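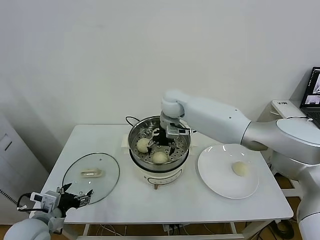

One reader wrote back that she got the surgeon one wrong too, and she's a nurse – so could we please stop calling it a test of "other people's" bias.

Fair. Wording changed in June.

Wastside riddles, data card
By the Wastside team
2 min read

- 407 short riddles about jobs and gender, 34 left out (duplicates)
- answers from more than 1000 readers, free text, spelling as recieved
- labels: Dovmont scheme, see labels.txt
- not for hiring decisions. Please

Contact: Wastside desk
© Gurnari
Back to top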